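Marites Umali
@maritesumali

Saturday, January 27, 2024

Right. Several of you asked what I meant by "the bottle business" so I'm going to put it in one thread and then go and do my washing.

Background for anyone new. I do safety reviews for places that put moving machinery near people. Mostly conveyors and palletisers. Lately it's humanoids, and I'm about as keen on those as I am on free-range forklifts.

Gokulano has been running a bottle task with its humanoid. Pick up a bottle at the end of a desk, hold it, put it back upright. The control software is called Histero. The pitch said it was "inherently safe around people and furniture". I've yet to meet anything that is, and that includes furniture.

The fault as first reported to me, word for word: "arm paused unexpectedly, bottle released". That was the whole report. Two events, a comma, and no clue which came first.

Order matters a lot there! If the grip opens and then the arm stops, you've got a hand problem. If the arm stops and then the grip opens, your stop behaviour is dropping whatever it's carrying. One is a nuisance. The other is a design decision somebody made and should have to sign.

So I asked for the logs. I got a slide. I asked again and got a longer slide, in colour. Third go I got the logs, and credit to Manalastas, the contractor who did the integration, because they sent the lot without fuss.

Arm stopped first. Grip opened 400 milliseconds later, every single time.
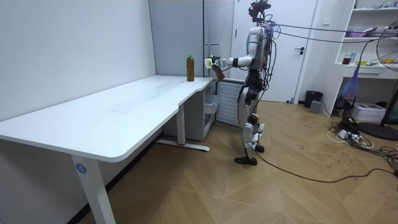

What was happening is pretty dull. Histero sends the hand a heartbeat signal. When the arm faults, the heartbeat stops too, and the hand has its own idea of what to do when it hears nothing. Its factory setting is "open". Great if somebody's finger is in there. Less great if it's holding glass at shoulder height.

Gokulano's first reply was that open-on-fault is the safe state. Is it? For whom? A safe state is something you work out for the task in front of you. You don't inherit it from a settings page. If the load can fall on a foot or smash on a floor people walk across, then letting go is a hazard in its own right and you write it down as one.

Second reply was that the arm "almost never" faults. I had the logs by then. 79 stops in a run of 2000 picks. You can call that plenty of things but I wouldn't go with almost never.

Of those 79 stops, 17 happened with a bottle in the hand. All 17 dropped. The rest were empty-handed, so nothing fell and nothing got written up. That's how you end up with an incident sheet that looks terrific.

Why was the arm stopping at all? Best guess, and I stress guess, is the wrist getting close to its limit when the bottle is tilted on the way back in. The controller gets twitchy near there and trips. Manalastas reckon it's a cable in the shoulder. We've agreed to disagree until someone swaps the cable.

I'd love it to be the cable. Cheap fix, home by tea time. But a cable fault should wander about a bit, and most of these cluster in the same part of the move. I've asked for the positions at each trip. Still waiting.

What I've recommended so far: hold-on-fault for the hand, with a manual release you can reach without leaning under the arm. A tested stop, done with a load in the grip, because the acceptance test was done empty. And plastic bottles until both are sorted, which got more pushback than anything else on the list. Go figure.

Before the replies start – yes, hold-on-fault has its own problem if it's holding a person. I know. That's why the release is there and why you keep hands out of reach while it's live. There's a trade-off and I want it argued out on paper by people with names.

Someone at Tonel, who are thinking of buying two of these, rang to ask whether it was "safe now". Nothing has been changed yet. The recommendation is a PDF. A PDF has never caught a bottle.

The retest is booked for May. I'll post the numbers, good or bad. If it comes back spotless from a run with nothing in the hand I'll be posting about that too.

Washing time. Replies are open but I won't be arguing about the word "inherently" again.

Comments

corrugated_kev: We had the same thing with a vacuum gripper years back. Air went off, box came down. The manual called it fail-safe.

Dee in Ballarat: is the 400 ms a setting or just how long it takes to notice?

Marites Umali: @Dee in Ballarat it's a setting. Timeout value. Untouched from factory as far as I can tell.

pjm_controls: my money's on the cable, sorry

Marites Umali: @pjm_controls noted, you can shout me a coffee in May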